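Turcotte Quotation Manager 4: review

Turcotte is a desktop program for storing, tagging and printing quotations. Version 4 adds a source field, a duplicate check and a new page designer for picture quotes and daily calendars. I used it from February on to maintain a working file of 2,000 entries, most of them typed in from paper slips.

Installation is plain. The program asks for a folder, writes one database file into it and does not touch anything else. There is no account and no sync. Backups are made by copying the file.

Each record has fields for text, speaker, source, page, language, subject tags and a note. Only the text field is required. I would have made the source field required as well, but a setting under Rules does the same job: it puts any unsourced entry in a holding list and keeps it out of printed output until someone fills in the blank. On my file the holding list came to 385 entries after the first import. Clearing it took most of the spring.

The duplicate check compares wording after removing punctuation and capitals. It catches trimmed versions of the same line well. It does poorly with translations, and it can't tell that a saying credited to two people is one saying. Those still have to be found by searching on a key word.

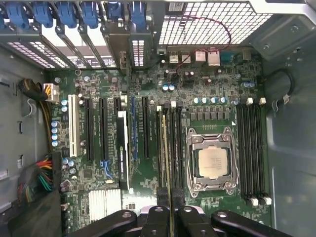
Rosaire Kowalchuk disagreed with me on that last point, writing that the check works fine across translations if every version carries the same source and page, and that the fault lies with people who skip those fields. I tested this. It is correct for books. Speeches and letters seldom have page numbers, so the match fails there.

Search is fast and supports exact phrases, exclusions and limits by tag. Results can be sorted by length — useful when a card has room for 35 words and no more. The word count shown beside each result includes the speaker's name, so short entries look longer than they are.

The page designer is the weak part. It offers fixed layouts for cards, posters and calendars. Text shrinks to fit the box, but line breaks can't be set by hand, and verse comes out as prose. Long dashes before the speaker's name turn into hyphens on export. The older Furamley program handles both correctly, though its search is much slower.

Export to plain text and to spreadsheet format worked without loss, accents included.

Suitable for anyone with a large file who cares about sources. For printing posters, use something else and paste the text in.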